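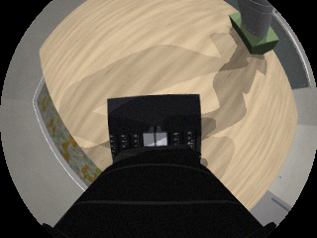 Search posts, people, tags

OK, thread on how I'm trying to buy a robot arm for a very small shop without blowing the whole year's money on it. Grab a snack, it's long.

We're four people who sand and oil wooden toy blocks. The job I want off our hands is the boring one — pick up a block, turn it, set it down on the next spot. Over and over. My wrists have opinions about this job.

First thing I did wrong: I went straight to the price of the arm. Gwendolyn Begay (she did this for her own place last year and I owe her so many lunches) told me to write down everything that ISN'T the arm first. Gripper, finger pads, base, cables, camera, training time, the table. Yes, the table!

So before we order anything we're doing the whole job in simulation. Arm, gripper, a block, a wooden table in a room with a sink and cabinets. It costs us my evenings and one license at 142 a month, and I can cancel in July if I get sick of it.

Biggest thing I've learned so far is that reach on a spec sheet and reach in a room are two different animals. The arm has to fold way back on itself for some spots, and that elbow needs space too. I had budgeted zero inches for elbow. 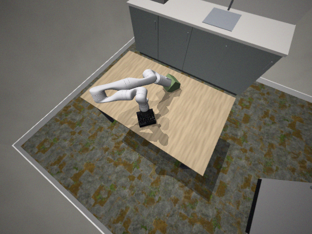

And where you bolt the base matters so much. I keep sliding it toward the front edge and then back again like I'm hanging a picture. Every move changes which blocks it can get to without a weird twist.

Quotes! I have 2. Fimura wants the install bundled in, Lindano sells you the arm and wishes you luck. Lindano looks way cheaper until you add the mounting plate (600) and a day of somebody who knows what they're doing (800). Then the gap gets pretty small.

Tomás Cullinane at Lindano was very nice about my spreadsheet, which has a tab called "stuff I forgot." It's the longest tab.

Somebody asked about used. I looked! Ó Dálaigh has refurbished ones, but the controller is older and I couldn't get a straight answer on spare parts. If a joint goes in the middle of our holiday orders I'm back to doing it by hand, so that's a no for me this round.

Finger pads: budget for spares. Our blocks are all kinds of shapes, some with slanted sides, and flat pads may not love that. I'm putting in three sets and hoping that's too many.

Still undecided on a camera at the wrist vs. one overhead. Deirdre Horgan says wrist, Róisín Rafferty says overhead, and they share an office, so pray for them. I'm pricing both.

Next up is running the sim with the table turned the other way, then I send the numbers to our bookkeeper. If you've bought a small arm and got hit with a cost I haven't listed, please reply — the tab has room.

Contact | © Bavby | Back to top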